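# Teaching by Demonstration: Gallery

**Plustport Laboratory, Erinden**
24 November 2020

The Plustport Laboratory studies how a person may show a robot a task without writing a program for it. Two methods are in use. In hand guiding, the operator takes hold of the arm and moves it through the task. In remote control, the operator sits at a separate station and drives the arm with a hand-held controller while watching the view from the wrist camera. Both methods produce the same kind of record: the path of the arm, the opening of the gripper and the video from the wrist, all stored on a common clock.

This page accompanies the November report on small-object handling. The work is directed by Tormod Bakke and carried out jointly with the Berrada workshop, which supplied the finger designs. The full collection for the report holds 1763 demonstrations, of which 175 were given by hand guiding and the remainder by remote control.

## Grasping small toys

Toys were selected for this part of the study for their uneven shapes. A block offers two flat sides and can be gripped in much the same way each time. A molded figure does not, and the operator must choose a height and an angle before closing the fingers. Operators were asked to make that choice themselves and to keep to a steady pace - corrections were allowed, and were kept in the record. 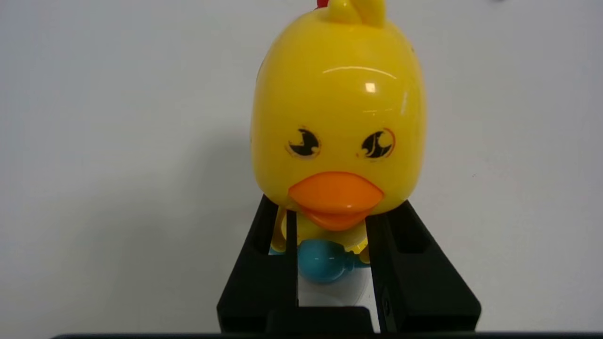 The choice of grip height proved to be the main point on which operators differed. Those trained at Erinden tended to close low on an object and lift slowly. Those from the Skikov group preferred a higher grip and a quicker lift. Both styles have been retained in the collection and are labeled by site, so that either may be left out when a model is trained.

Each operator completed 64 practice grasps before any demonstration was recorded. Hand-guided practice came first in every case, followed by practice at the remote station. Several operators reported that judging depth through the wrist view was the hardest skill to acquire, and the practice period for new staff has been extended to 110 grasps for the coming round.

## Use of this material

The picture on this page may be reproduced for teaching and for noncommercial reports, with credit to the Plustport Laboratory. Requests for the recorded demonstrations should be sent in writing to the Erinden office and should state the intended use, the method of interest - hand guiding, remote control or both - and the name of the person responsible for storage.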